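Research > Wellbeing and Rest > Papers > Section 3

3. Evening bathing and walking as wind-down routines: procedure and first results

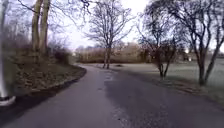
Figure 1. Paved path beside a grassy bank.

3.1 Participants and setting

Participants were recruited through two community centres and a mailing list kept by the Nugroho clinic. Of the 881 adults who completed the screening form, 247 met the criteria and agreed to take part. People were excluded if they worked rotating night shifts, had been advised by a doctor to avoid hot water, or had no bathtub at home. The last criterion removed more applicants than we had planned for — many newer apartments have only a shower — and it probably tilted the sample toward older homeowners.

3.2 Procedure

Each participant followed two routines in random order, with a break of 7 days between them. In the bathing routine, participants took a warm bath in the hour before bed and stayed in for as long as they found comfortable. Plain water was used in the first half of the period and water with unscented bath salts in the second. In the walking routine, participants walked outdoors at an easy pace after the evening meal, on a route of their own choosing. Phones were to be left in another room during the bath and kept in a pocket during the walk.

Participants kept a paper diary. Each morning they recorded when they had turned out the light, how long they thought it had taken to fall asleep, and how rested they felt on a scale from 0 to 10. They were also asked to note anything that had interrupted the routine. We followed the diary layout of Ishida and Tanabe, with the caffeine question moved to the evening page after pilot users said they had forgotten their afternoon coffee by the next morning.

3.3 Results

Both routines were followed by higher ratings of restedness than the baseline week. The difference between the two was small and depended on order: participants who bathed first rated the bath more highly, and those who walked first showed no clear preference. Adding salts made no measurable difference to the ratings, although many diaries described the salted bath as more pleasant.

Adherence was better for bathing in cold weather and better for walking in mild weather. Diaries from December show the widest gap. The most common reason given for a missed bath was that someone else in the household needed the bathroom. Several participants also wrote that they felt uneasy about the amount of water used, and a few had begun saving it for the garden.

3.4 Limitations

Time to fall asleep was self-reported, and people are known to estimate it poorly. Water temperature was not measured. We had intended to supply thermometers, but the order arrived too late to be distributed evenly and we left them out. Neither routine was compared with simply sitting quietly for the same length of time, so we cannot separate the effect of warm water or gentle exercise from the effect of having set part of the evening aside. Fujimoto and Shibata raise the same objection to their own earlier work, and a quiet-sitting condition is planned for the next round.

Related papers
Ueda: Shared bathrooms and household routines
Fujimoto and Shibata: Quiet time before bed in working parents
Ishida and Tanabe: A paper diary for home sleep studies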